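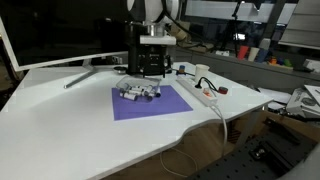 Stuveo Community Heating Advice Scheme: progress report to the Kleinschmidt Fund

Date of report: April 14, 2026
Prepared by: Frauke Kettler, Scheme Manager

Progress against targets

The grant agreement asked us to offer home visits to 1,000 households in the Plillum district by the end of the second year. To date 889 visits have been completed. The remaining households have been written to, and appointments are being offered in the order in which replies arrive.

Visits cover draught-proofing, boiler settings and help with reading bills. Where an adviser finds a fault that falls outside the scheme, the household is referred to the district housing office. There have been 120 referrals of this kind, chiefly for damp and for broken window catches.

Staffing

Ott Jõgi joined as senior adviser and has taken over the training of new advisers. One part-time post remains vacant. It was advertised twice without a suitable applicant, and the hours have now been changed to include evenings — a change that tenants in work had requested.

Spending

Spending is in line with the budget, except for travel. Visits to the outlying villages have cost more than planned, and we ask the Fund to approve a transfer from the printing budget, where the Clistel leaflets came in below the price quoted.

Matters for the next period

The tenancy of our present office ends in May. Terms for a renewal have been received and are under review. We will write to the Fund separately once the rent is settled.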